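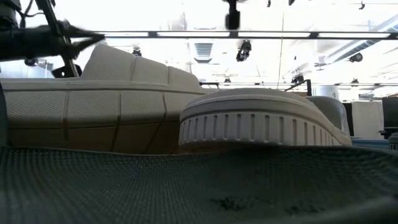 Issue 21, page 14

Nilmini Barua has been told that her robot arm would be better employed making tea. She has heard it often enough to have an answer. "It would drop the cup," she says. "It drops everything else."

The arm is called Debnath and lives on a bench at Plomwood, the shared workshop where Barua has paid for a corner since February. The job she has set it is picking up shoes, or things shaped like shoes. The beige moulded pieces on the bench have padded tops and ribbed sides, and she has grown to dislike them personally.

"I thought grooves would help, because there's something to get hold of," she says. "Then you send the gripper in at a slight angle and it skates off the top like a drunk on a pond."

Her fork-like gripper tip is, by her own reckoning, the best thing she has made. The software is less loved. It is called Otilell, runs to 4000 lines, and contains a section marked "do not touch" that she has no memory of writing. "I respect it," she says. "I go round."

She works with the tip held just over the peak of a piece, then brings it down a little at a time and writes the result in a notebook. So far there are 1205 entries. Has she learnt much from them? "My handwriting gets worse after nine o'clock."

Her neighbours have been patient - more patient, she admits, than she was about the bandsaw. One did ask whether the ceiling lights needed to be quite so bright. They do, says Barua, or the camera sulks.

She hopes to show Debnath at the Stultumen open evening on 9/8/26, lifting one piece and putting it down again somewhere else. And if it won't?

"Then I'll pick it up myself," she says, "and people can clap for that."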